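The Chair That Wears Your Clothes

Every bedroom has a place where clothes go when they are too worn for the drawer and too clean for the wash.

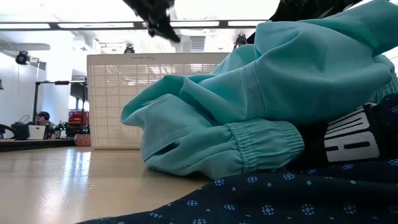 A problem of the middle

The English language has a word for clean and a word for dirty, and then it gives up. The sweatshirt you put on for 15 minutes to take out the trash belongs to neither camp. So it goes on the chair, where it meets the pants from dinner, and by July you own a chair you haven't sat in since winter.

The furniture trade has noticed. Stillora sells a ladder that leans on the wall and holds nothing but half-worn shirts. Bukent makes a valet stand with a tray for coins, apparently for men who still have coins. I tried the stand for two weeks. It held one jacket beautifully, and everything else went on the chair.

What the neighbors do

In Trerkside, where I grew up, the hook behind the door did this job, and it did it until the door no longer opened all the way. My aunt had a stricter system: 24 hours on the hook, then a ruling. She sniffed, she ruled, and there were no appeals.

The people at Camacho, a laundry down the street from me, take a more relaxed view. They told me most of what comes in could have gone another day or two, jeans especially. They also said they would prefer I didn't print that.

I have since cleared the chair. It took most of an evening, and I found a library card – mine, expired. The clothes are on the bed now.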